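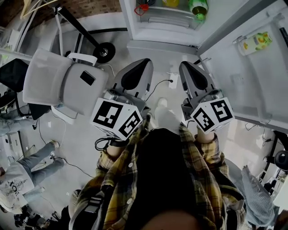 一、起因

搬到Plurkbridge以后，冰箱里连续坏了几次牛奶。保质期没到，开封时间也不长，倒进咖啡里却已经起絮。同一台冰箱，后壁旁边的黄瓜又冻出了透明的斑块。一头偏热，一头偏冷，把旋钮往哪个方向拧都会牺牲一边。拧了几次之后决定先测，测完再动旋钮。

这篇记的是测量过程和后来的摆放调整。设备是普通家用直冷式冰箱，上面冷藏，下面冷冻，机械温控，没有风扇，没有显示屏。风冷机型的温度场不一样，下文大部分数值和结论不能直接套用，原理部分可以参考。

二、先弄清温控在控制什么

机械旋钮上的数字没有单位。它对应的是感温包内工质的压力阈值，感温包贴在蒸发器附近，所以它感知的是蒸发器一侧的温度，跟搁架上那盒牛奶的温度隔着一层空气和一段时间。旋钮拧到3，说的是蒸发器冷到某个程度停机，回升到某个程度再启动，至于门架上是几度，温控器一概不知。

由此可以推出几件事。

第一，冷藏室的平均温度受环境温度影响。厨房冷的时候，箱体漏热少，压缩机开机比例低，冷冻室分到的制冷量也跟着少。直冷机型两个间室串在同一条回路里，冬天冷冻室偏热、冰淇淋发软，多数是这个原因。有的机型设了低温补偿开关，作用是在冷藏室里放一个小功率的热源，骗温控器多开几次机。看着浪费，在单回路结构下也没有更便宜的办法。

第二，开关机之间有回差。回差太小，压缩机频繁启停，寿命受影响；回差太大，温度波动明显。食物本身有热容，空气温度的锯齿传到食物中心时已经磨平了大半。所以拿一支裸露的温度计放进去看几眼，读到的是锯齿上的某一点，意义有限。

第三，后壁结霜或挂水珠是正常现象。直冷机型的冷藏蒸发器就埋在后壁里，停机时霜化成水，顺着导水槽流到排水孔，再流进压缩机上方的蒸发皿，靠压缩机的余热蒸掉。黄瓜贴着后壁，等于贴着蒸发器。

三、测量方法

用的是Sesach的小型温湿度记录仪，纽扣电池供电，内部存储，取出来以后用数据线导出。型号就不写了，同类产品差别不大，关键在于两点：低温下电池能不能撑住，以及采样间隔能不能自己设。

采样间隔设为10分钟。更密没有必要，压缩机的一个周期远长于这个间隔，锯齿的形状能看出来。再疏就会漏掉开门造成的尖峰。

空气温度和食物温度分开测。测空气的探头悬空挂在搁架下面，不接触任何表面。测食物的探头放进装满水的广口瓶，瓶口用保鲜膜封住，探头线从中间穿出。水的热容接近牛奶和大多数含水量高的食物，用它代替食物，读数稳定得多。也有人用甘油，药品冷链里常见，好处是不结冰，家用没有必要。

放进冰箱之前做了一次单点校准。碎冰加水，搅拌，静置，探头插到中部，不碰杯底也不碰杯壁。冰水混合物在常压下是零度，读数与零度的差就是这支探头在低温端的偏差，后面的数据全部减去它。碎冰要多，水只填缝隙。水太多的话底部会是偏暖的水层，校准出来的偏差是假的。这个步骤很多人省掉，省掉以后两支探头之间的差异可能比两层搁架之间的差异还大，测了等于没测。

冷冻室没有做校准，零下十几度的参考点在家里不好搞，只看相对变化。

全部位置轮着测一遍，一共用了12天。期间旋钮不动，开门习惯照旧，冰箱装载量尽量维持原样。装载量这一项控制得不好，中间买过一次菜，对应那段数据单独标了出来。

四、结果

从冷到热排：

后壁下部，冷藏室最低一层搁架靠里的位置。压缩机运行后段，空气温度到过零度以下，水瓶读数略高于零度。黄瓜就是在这里冻的。

最低一层搁架的前部。比靠里的位置高一点，波动小，全冰箱最适合放生肉和鱼的地方。位置低还有一个附带好处，渗出来的汁水滴不到别的东西上。

中层搁架。四度上下，温度最稳，剩菜和豆制品放这里。

顶层搁架。比中层高。冷空气密度大，往下沉，没有风扇搅动，上下分层就一直存在。

果蔬抽屉。位置最低，温度却不是最低，抽屉上面的玻璃盖板把冷空气隔开了。湿度比外面高得多，叶菜不容易蔫。盖板如果拿掉，这个抽屉就只是一个比较冷的盒子。

门架。最热，波动也最大。门架上层尤其差，早饭时段开关几次门，空气温度能冲到十度以上，回落又慢。水瓶里的探头反应迟钝一些，但均值仍然明显高于中层。牛奶之前一直放在门架上，那个尺寸正好适合放牛奶盒，设计门架的人大概也是按盒子的尺寸设计的。

牛奶的问题到这里就查清了。

五、开门的影响

开门到底损失多少冷量，网上说法差别很大，可以估算一下。

冷藏室里的空气全部换成室内空气，要重新冷却的是这点空气本身加上其中的水汽。干空气的热容很低，一整个冷藏室的空气降到四度所放出的热量，跟一杯常温水降到四度相比还小一截。水汽的份额不能忽略，凝结放出的潜热在湿度大的时候和显热处在同一个量级。测量期间厨房的相对湿度是58%，不算高。梅雨季或者正在煮汤的厨房，后壁的霜会长得快很多。

按这个估算，单次开门对耗电的影响很小。真正的影响有两个：门架食物的温度波动，以及门开着的时候冷空气持续往下流失、暖空气从上面补进来，搁架和内壁表面也开始升温。时间短，只换空气；时间长，连固体表面一起加热，后者的热容大得多。因此开门次数不必太在意，单次时间值得控制。想好拿什么再开，是很老的建议，原理站得住。

把热的食物放进去，影响要大得多。一锅汤从六七十度降到四度，放出的热量抵得上很多次开门，而且会让邻近的食物跟着升温。但是晾在台面上慢慢等也有问题，室温到体温这一段是细菌繁殖最快的区间。折中的做法是分装到浅盒里，盒子坐在冷水里，换一次水，20分钟之后温度降下来再放进冰箱。浅盒的作用在于缩短热量从中心传到表面的距离。传导的时间尺度跟厚度的平方成正比，厚度减半，时间降到四分之一。整锅放进冰箱，中心要到后半夜才凉。

六、门封

门封漏气会让前面所有的分析失效，所以单独检查了一次。

常见的办法是夹纸条。关门夹住一张纸，往外抽，有明显阻力就算合格，沿着门框一段一段地试。这个方法能找到大的缝隙，对轻微漏气不敏感。另一个办法是晚上关掉厨房的灯，把手电打开放进冰箱，关门，从外面看有没有漏光。手电要选体积小、发散角大的，镜面反光的那种光束太集中，照不到角上。

我这台在下角有一段抽纸没有阻力。看了一下，门封本身没有破，是磁条槽里积了面包屑和干掉的酱汁，把门封垫高了。温水加一点洗洁精，旧牙刷顺着槽刷一遍，擦干。那一段原来还有点塌，用吹风机低档吹软，手捏回形状，关门压一夜。第二天再抽纸，有阻力了。

吹风机不要用高档，也不要对着一个点吹。门封是软质聚合物，过热以后会发亮变硬，到那一步只能整条换。整条门封可以单独买，要对型号，有的是卡扣式，有的压在门内胆下面靠螺丝固定，后者拆装麻烦得多。

顺便检查了水平。冰箱前脚应当比后脚略高，让门在半开状态下有自己往回合的趋势。前脚一般可以旋转调节。搬家之后没有调过的，多数是平的或者往前倾的。

七、排水孔

冷藏室后壁底部有一个小孔，化霜水从那里走。堵住之后的症状是果蔬抽屉底下积水，很多人以为是蔬菜出的水。

疏通用随机附带的塑料通条，没有的话用软的吸管或者粗一点的扎带也可以。不要用铁丝，排水管是塑料的，转弯处容易捅破，破了之后水会流进保温层，泡沫吸水以后隔热性能下降，而且没有办法修。通完之后用注射器打一点温水进去，听到后面有水落进蒸发皿的声音就算通了。

蒸发皿本身一年看一次就够。位置在背后压缩机上面，拔掉电源再去碰。里面通常是一层灰和一层水垢，有味道的话味源多半在这里，往冷藏室里放多少活性炭都没有用。

八、摆放调整

测完之后改动如下。

牛奶移到中层搁架，横着放不下，把中层往上提了一格，顶层相应压缩。顶层现在只能放矮的东西，果酱、黄油、打开的罐头倒出来之后的小盒。

门架只放酱料、醋、芥末、腌菜、饮用水。共同点是盐分、糖分或酸度高，或者本来就不怕热。鸡蛋原来在门架的蛋格里，也移走了，连纸盒一起放在中层后部，离后壁留一指宽。

生肉放最低一层前部，下面垫一个浅盘。解冻也在这里进行，前一天晚上从冷冻室拿下来，第二天下班回来正好。冻肉在冷藏室里解冻，吸收的热量还能替压缩机省一点。

后壁前面统一留空隙。这一条对直冷机型最重要。东西贴着后壁，一方面自己会冻，另一方面挡住沿后壁下沉的冷空气，自然对流断掉以后上层更热。对流的路径是后壁下沉、前部上升，搁架上的东西摆得太满，尤其是用大托盘把整层封住，效果跟装了一块隔板一样。

冷冻室反过来，装满一点好。冷冻室里没有对流方面的顾虑，冻实的食物本身就是蓄冷体，停电的时候撑得久。空着的地方可以用装了大半瓶水的塑料瓶填上，不要装满，水结冰体积会膨胀。

旋钮往热的方向回了半格。原来拧得偏冷，是想迁就门架上的牛奶，牛奶移走之后没有必要了。

九、调整之后

同样的位置又测了一轮，只测中层和最低层靠里两处。中层均值没有明显变化，最低层靠里的最低值回到了零度以上，黄瓜没有再冻。压缩机的开机比例从数据上看下降了一点，不过那一周外面降温，厨房也跟着凉，这个下降里有多少是旋钮和门封的贡献，分不出来。要分清楚得装功率计，并且同时记录厨房温度，再做一次回归。暂时没有这个打算。

Sem Nijs看了数据之后提了一个问题：水瓶的容积和牛奶盒不一样，热时间常数不同，拿水瓶的波动推牛奶的波动会有误差。这个意见是对的。均值不受影响，波动幅度会有偏差，瓶子越小，读到的波动越大，所以门架那一组数据是偏保守的。后来找了一个同容积的空牛奶盒灌水重测门架，波动确实小了一些，均值没动，结论维持原样。

他还建议试试在后壁前面加一个小风扇，五伏供电，把分层打散。我没有采纳。风扇的供电线要从门缝穿进去，门封刚修好。另外强制对流会加快食物表面的水分蒸发，没盖好的剩菜干得更快，后壁结霜也会加快。风冷机型里蔬菜容易蔫，原因相同。

十、几个零碎的问题

异味。来源排查的顺序建议是：排水孔和蒸发皿，果蔬抽屉底部，门封槽，最后才是食物本身。小苏打对酸性气味有一点作用，放一整盒敞口的比放一勺有效，作用靠的是暴露面积。Gorton有卖一种挂式的除味盒，买过一次，没感觉出区别，也没做对照，不评价。

保鲜盒。玻璃的导热比塑料好，但盒壁薄，对冷却速度的影响主要还是看食物的厚度。选盒子先看高度，矮的优先。方的比圆的省地方。我现在用的是Politis的方形浅盒，优点是盖子通用，缺点是盖子上的硅胶圈容易藏水，要拆下来晾，装回去的时候注意不要拧着。

温度计。如果不想搞记录仪，一支普通的冰箱温度计泡在水杯里，放中层，过一夜，早上第一次开门的时候读数，这个数可以当作冷藏室的代表值。白天读的不算。四度以下合格。偏高先查门封和后壁空隙，再动旋钮，每次动一小格，隔一天再读。

除霜。后壁的薄霜会自己化，不用管。冷冻室的霜要手动除，厚到影响抽屉进出之前就应该处理。霜层本身是热阻，厚了以后蒸发器传热变差，压缩机运行时间拉长。断电，开门，放一盆热水，底下垫毛巾，等它自己松动。不要用刀或者螺丝刀去撬，制冷管就在那层板的后面，捅穿了工质漏光，维修的价钱接近一台新的。每年十一月做一次，那时候厨房凉，冻货拿出来裹在被子里能撑到除完。

原始数据是几个表格文件，列名写得比较随意，有需要的可以留言，我整理一下列名再发。校准偏差已经减过，买菜那段有标记，画图的时候记得去掉。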